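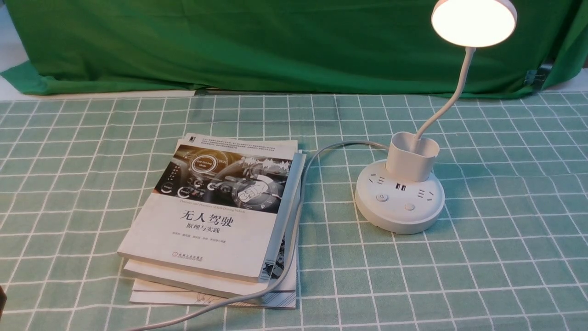
3.2 Keeping the Skonilano cell in order

Figure 3. The table as set for a book task: three stacked books, the lamp switched on, green cloth behind.

Most of my time with the Skonilano cell has gone on the table, and very little on the arm. The arm gets its joints checked every 15 hours of running and is otherwise left alone. The backdrop is fussier. We hang it with binder clips (one shows on the right in Figure 3), and when a clip works loose the cloth sags and the background mask goes to pieces. I lost 881 episodes that way before I started checking the clips each morning.

The lamp took some thought too. Its base doubles as a power strip, so it's heavier than it looks and stays put, but the cord is a nuisance. In Figure 3 it loops behind the books and then runs over the right edge of the stack. I kept layouts like that in the Clurport set — all 3,195 episodes of it — as I wanted the planner to meet a cable now and then.

The checked cloth stays on for everything. I use its white lines to square up the camera after a repair, and when we swapped the wrist bearing in November the whole job, realignment included, was done before lunch. The Flullatero gripper pads are another story, and I come back to them in Section 3.3.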